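Notes on the stalled right arm, 6th February

Readers who follow the measuring cup work have asked for an account of the fault in the right arm. The following is a summary of what was recorded and what has been changed at Dultwood as a result.

The task is a simple one to state. Measuring cups are spread over the table, and the two arms pick them up and nest them, largest first. Each run is supervised by one operator, and a second person reads the log afterward. Zoia Zhuravel was operating on the day of the fault. 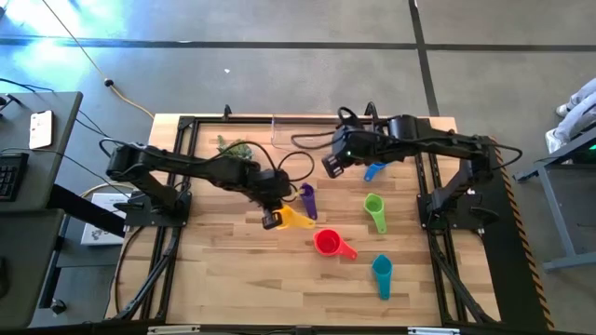
During run 220 the right arm stopped partway through a descent and reported no error. The controller, a Joston unit in service since August, continued to show the arm as ready. The left arm went on with its own motion for 8 seconds before the operator pressed the stop. There was no contact between the arms and no injury, but the matter was treated as a safety event. An arm that is not moving and claims to be healthy invites a person to reach in.

Matvii Sydorenko examined the log the same evening. Position readings from the wrist joint had frozen at line 608, and every later line repeated the same value. The software compared each reading with the one before it, found no sudden jump, and accepted it. A frozen sensor therefore passed a check that had been written to catch a noisy one. I wrote that check, and I did not consider this case.

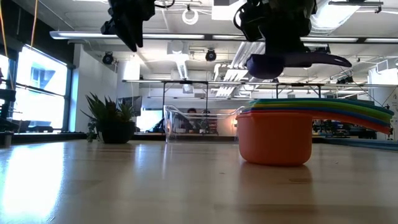

The immediate cause was a worn connector in the wrist cable. With power removed, Petro Prokopenko could make the signal drop on the meter by bending the cable near the plug - a fault that had very likely been developing for weeks. The cable has been replaced, and the old one has been kept.

Two changes are now in force. Any joint reading that stays identical for 200 milliseconds during a commanded move stops both arms. In addition, hands stay outside the border until power to both arms has been switched off, whatever the status screen reports.

Bohdan Kovalchuk has asked whether the older Rurosine controller has the same weakness. It has not yet been tested.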